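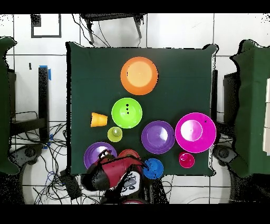 Section 2: Setting Up Your Zerkel Folding Game Table

Welcome back! If you have come straight from Section 1, you have already checked your parts against the packing slip and found a good spot for the table. This section takes you from a flat tabletop on the floor to a table that is standing, level and ready for its first evening of cards. Set aside an unhurried hour for it, although most people finish sooner, and put the kettle on first if you like.

These steps cover the Zerkel with the standard Bidus leg set. If you ordered the taller Clonico legs, the steps are the same except for step 6, where you will find a separate note.

Before you begin

You will need the tabletop, four legs, the bag of bolts and washers, the hex key, and the four leveling feet. A soft blanket or an old comforter is a great help, and so is a second pair of hands for turning the table over. The tabletop is heavier than it looks — the frame under the playing surface is solid all the way around — and it is an awkward shape for one person to manage.

Caution: Do not use a power driver on the leg bolts. The threaded inserts are set into wood, and a driver will strip them before you can take your finger off the trigger.

Caution: Keep fingers clear of the hinge side whenever the table is being opened or folded.

Putting the legs on

1. Spread your blanket on the floor and lay the tabletop on it, playing surface down. Smooth out any wrinkles in the blanket first and check that no stray bolts or buttons are hiding underneath. The surface is tough in everyday use, but it will take a dent if the whole weight of the table is resting on something hard.

2. Find the two catches on the underside and slide both of them to the locked position. You should feel each one click. If a catch feels stiff, the two halves are probably not quite lined up, so lift one side a little, let it settle, and try again. Please don't hammer it.

3. Look for the small letter stamped inside each corner block. The legs carry matching letters near the top. They will seem to fit anywhere, and they very nearly do, but the bolt holes are drilled as a matched set and you will have an easier time if A goes to A and so on around.

4. Stand the first leg in its corner, slip a washer onto each of its bolts, and turn the bolts in by hand. Stop when they are snug. Do the same with the other three legs.

Note: If a bolt starts to bind after only a turn or so, back it out and start over. It has gone in crooked, and forcing it will only make things worse. A trick that works nicely is to turn the bolt backward until you feel a tiny drop, and then go forward.

5. Once all four legs are standing, take the hex key and tighten the bolts a half turn at a time, moving from one corner to the corner diagonally across from it. Go around until every bolt is firm. You want firm here, the sort of tightness you can get with the short end of the key in your hand and no grunting.

6. Screw a leveling foot into the bottom of each leg, all the way in.

Note for Clonico legs: Slide the rubber sleeve onto the leg before you screw in the foot. The sleeve will not go on afterward, and you will have to take the foot out again to fit it.

7. With your helper at the opposite side, lift the table straight up by the frame, turn it over in the air, and set it down on all four feet at once. Never roll the table over on its legs. That puts all the weight on one pair of bolts, and it is the most common way a leg gets damaged.

Leveling the table

8. Move the table to where it is going to live. Press down gently on each corner in turn. If it rocks, unscrew the foot at the low corner a little and try again. Floors in older houses can be surprising, so take your time over this and don't be shy about lying down on the rug for a good look.

9. Set a marble or a small ball in the middle of the table. If it stays put, you are done. If it wanders off, adjust the two feet on the side it is heading toward. A very slow drift is nothing to worry about for cards and board games, but dice players tend to be fussier.

10. Go over the bolts one more time with the hex key. It is normal for them to take another quarter turn after the table has been set upright.

Fitting the Tello cup rail (optional)

The Tello rail is sold separately under part number 2784 and hooks onto any side of the frame except the hinge sides. It holds drinks at a comfortable reach and keeps them off the playing surface, and we are very fond of it.

11. Hold the rail with the rubber strip facing the table and hook the top lip over the frame.

12. Swing the bottom down until it rests against the frame, then turn the two thumbscrews until the rail no longer slides. Finger tight is plenty.

Caution: Do not lean on the rail or use it to pull yourself up from a chair. The rail and everything on it should weigh no more than 33 ounces.

The first few weeks

A new table has a faint smell of glue and finish, and some 2 weeks of ordinary use in a room with a window cracked open will usually take care of it. Check the bolts once more at the end of that time. After that, a quick check every January is enough — or whenever you notice a wobble.

Brush the playing surface with a soft clothes brush before you wipe it, so that crumbs are not rubbed in. For spills, blot with a dry cloth and work from the outside of the spill toward the middle. Plain cool water takes care of most things, and a drop of dish soap will handle the rest. Let the surface dry completely before folding the table.

If the two halves do not sit flush after the table has been folded and opened again, go back to step 2 and reset the catches. If that does not help, the hinge needs adjusting, and you will find the instructions for that in Section 4.

Set-up guide last revised Oct 23, 2022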